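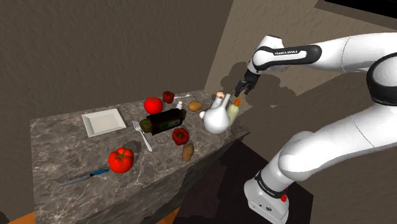

Buy the simulator time first

Every fall somebody asks me what arm to buy, and every fall I say the same thing: spend the first 800 dollars on simulation and leave the rest in the bank until Tuesday's meeting stops being about payload charts.

I love this stage! At Rondham we budgeted 4,000 for a kitchen-handling pilot, and Oleksandra Hrynyshyn wanted most of it in grippers. Then she spent a few evenings with a rendered counter full of vegetables and bottles, and her shopping list changed completely. Reach was fine. Finger shape was the thing to argue over, and we argued over it for free.

A potato, a bell pepper and a bottle lying on its side are three different purchasing questions, and you can ask all of them before anyone signs for a crate.

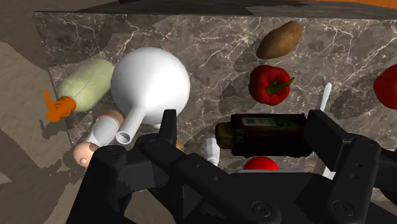
What goes in the budget

Put in a line for spare fingers (ours is 300) and a line for somebody's hours. Jamie Sedgwick's hours were the best money we spent. The arm itself can wait until November.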